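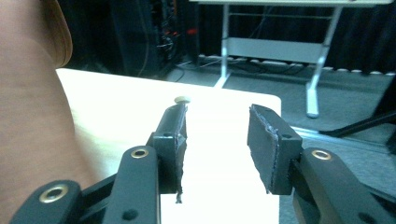 Clundholm, December

Up before it was light and straight out to the lake trail, and oh, what a morning! The ice has finally taken hold along the north shore, and it was singing – those long, low whoops that travel right under your boots and off toward the far bank. I stood there like a kid at a train station, grinning into my scarf.

Walked the full loop past Eskola and back, 6 miles with the detour around the washed-out bridge. Three deer in the birches, not at all bothered by me. The bakery at Pitico had cardamom buns again (first time since spring!) and I bought 4, meaning to save two for tomorrow. One is left.

Worked at home through the middle of the day, a white board flat on the gray carpet, and kept drifting to the window to see if the snow had started. It hadn't. Then a little after 3 it came all at once, big slow flakes, and I dropped everything and went back out.

The hill road was quiet except for the plow. I want to try the Ridora side on Wednesday if the wind stays down, because the view from the old quarry must be wonderful with all this new white on it. Need to wax the skis first, and find the other gray mitten. Soup tonight, the barley one, and the last bun after.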